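Aus den Einrichtungen

Spielmaterial im Umlauf: Großbausteine ab sofort in allen Gruppen ausleihbar

Die Materialstelle des Trägerverbunds Plitley hat die Neuordnung ihres Bestands an Großbausteinen abgeschlossen. Ab Freitag können die Kindertagesstätten und die beiden Horte des Verbunds die Bausteine wieder über das gewohnte Verfahren entleihen. Der Bestand umfasst nach der Durchsicht 1.296 Steine und 283 Grundplatten in verschiedenen Größen. Beschädigte oder stark verkratzte Teile wurden ausgesondert.

Anlass der Neuordnung waren Rückmeldungen aus den Einrichtungen. In den vergangenen Monaten wurde wiederholt bemängelt, dass die ausgegebenen Kisten unterschiedlich bestückt waren und Grundplatten teilweise ganz fehlten. Die Fachberatung unter Leitung von Morag Cruickshank hat daraufhin gemeinsam mit der Materialstelle eine einheitliche Zusammenstellung erarbeitet. Künftig werden zwei Ausführungen angeboten: die Gruppenkiste für das freie Bauen auf dem Teppich oder im Bewegungsraum sowie das kleinere Tischset für die Arbeit mit einzelnen Kindern oder in der Kleingruppe.

Einsatz des Tischsets

Das Tischset ist für ruhige Situationen vorgesehen, etwa für die Eingewöhnung, die Sprachförderung oder die Vorschularbeit am Vormittag. Es enthält bewusst wenige Teile in klar unterscheidbaren Farben. Die Fachberatung empfiehlt, zu Beginn nur eine Grundplatte und drei Steine auszulegen und den übrigen Inhalt in der Kiste zu belassen. Jüngere Kinder finden auf diese Weise leichter in die Tätigkeit hinein, und die Fachkraft kann Begriffe wie »neben«, »hinter«, »länger« und »kürzer« unmittelbar am Material einführen.

Für den Aufbau hat sich eine einfache Anordnung bewährt. Die Platte liegt in der Mitte des Tisches, die Steine werden seitlich mit etwas Abstand bereitgelegt. Das Kind wählt selbst, mit welchem Stein es beginnt. Eine Bauvorlage ist in dieser Phase nicht erforderlich. Henrique Abreu, Gruppenleiter im Haus Mullell, hat das Set im Rahmen der Erprobung über mehrere Wochen eingesetzt und berichtet, dass vor allem die kleinen Platten gut angenommen werden: »Die Kinder sehen sofort, wo die Baufläche aufhört. Sie zählen die Noppen ab, bevor sie den ersten Stein setzen - das hatten wir bei den großen Platten kaum.«

Bei den Vierer-Platten, also den quadratischen Platten mit vier mal vier Noppen, bietet sich das Abzählen von Reihen besonders an. Ältere Kinder können zunächst schätzen, wie viele Steine auf der Platte Platz finden, und das Ergebnis anschließend durch Auflegen überprüfen. Weiße Platten heben sich auf hellen Tischen nur wenig ab. Für Kinder mit eingeschränktem Sehvermögen sollte daher eine dunkle Filzunterlage verwendet werden, die bei der Materialstelle kostenfrei mitbestellt werden kann.

Der blaue, der grüne und der gelbe Stein liegen links bereit, die weiße Grundplatte mit ihren sechzehn Noppen hat in der Tischmitte Platz gefunden.

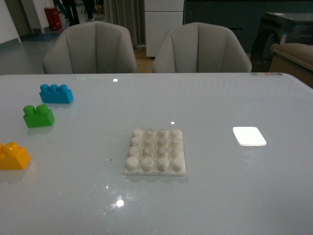

Ausleihe und Rückgabe

Bestellungen nimmt Villads Steinarsdóttir in der Materialstelle entgegen. Bitte geben Sie die Ausführung, den gewünschten Zeitraum und die Gruppe an, für die das Material bestimmt ist. Die Leihfrist beträgt 2 Monate und kann einmal verlängert werden, sofern keine Vormerkung einer anderen Einrichtung vorliegt. Für die Sommerschließzeit im Juli werden keine neuen Ausleihen vergeben.

Vor der Rückgabe ist der Inhalt anhand der Liste im Kistendeckel zu prüfen. Fehlende Teile sind auf dem beiliegenden Formular zu vermerken; eine Kostenbeteiligung wird bei einzelnen Steinen nicht erhoben. Die Bausteine sind mit lauwarmem Wasser und einem milden Reinigungsmittel abzuwaschen und vollständig getrocknet einzuräumen. Von der Reinigung in der Spülmaschine bitten wir abzusehen.

Einführung für neue Fachkräfte

Rodrigo Figueiredo bietet im Seminarraum Ovitz eine Einführung in die Arbeit mit Großbausteinen an. Behandelt werden der Einsatz in der Kleingruppe, die Beobachtung und Dokumentation von Bauprozessen sowie die Gestaltung des Bauplatzes. Die Teilnahme ist für Beschäftigte des Verbunds kostenfrei und wird als Fortbildungszeit angerechnet. Anmeldungen sind mit Zustimmung der Einrichtungsleitung an die Materialstelle zu richten, Durchwahl 322.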